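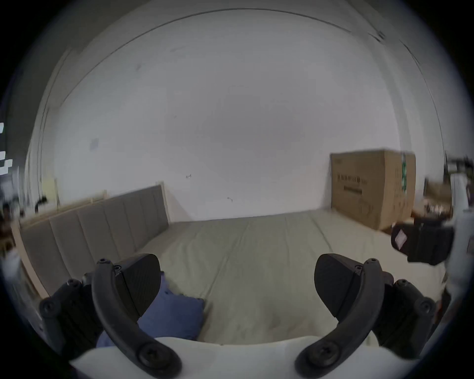 Nikola Leka writes that after a year on the Lykkegaard the corners still hold, even with a thick topper on, and that the only thing to watch is the dryer setting. We hear much the same from other buyers, so the drying advice is now printed on the pack.

Lykkegaard Fitted Sheet
Item 2154

The Lykkegaard is a plain fitted sheet for everyday use. It is woven for Skuvico from combed cotton and washed once before packing, so it shrinks very little at home. Elastic runs the whole way round the hem, including the long sides. Many cheaper sheets have it at the corners only, and those are the ones that ride up by morning. 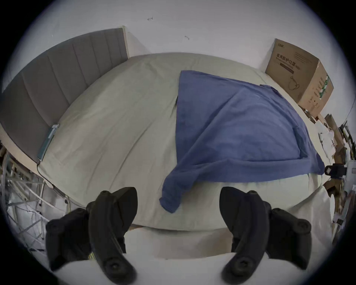 The corner pockets take a mattress up to 25 cm deep. Measure yours with any topper or pad in place before you order. If you come out over that, go to the Zevitz, item 858, which has a deeper pocket and a heavier weave. It also takes longer to dry.

Care
Wash warm with similar colors. Do not use bleach. Tumble dry on low and take the sheet out while it is slightly damp – high heat wears out elastic faster than anything else. Iron if you like, but keep off the hem.
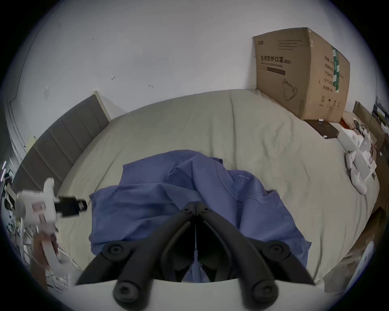 A small woven tag marks the bottom right corner, which saves turning the sheet round twice. Sheets are sold singly. Pillowcases in matching colors are listed separately and come from the same dye lots when ordered together – leave a note at checkout.

Orders placed before noon on Wednesday ship the same week. Unused sheets can be returned in their original pack.
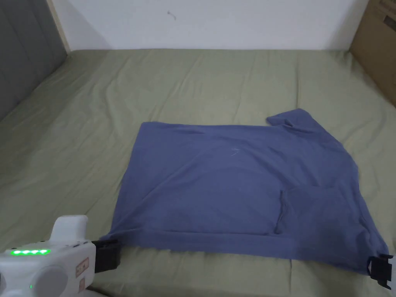
Fitted sheet in green, with a blue T-shirt on top.

Shares: 25

Comments (3)

Do the pillowcases come in king?

Bought two in July. Good fit, a bit stiff until the third wash.

The tag is handy. Please put one on the Zevitz too.

Related items
Zevitz Deep Fitted Sheet
Lykkegaard Pillowcase
Jomov Mattress Pad
Jomov Flat Sheet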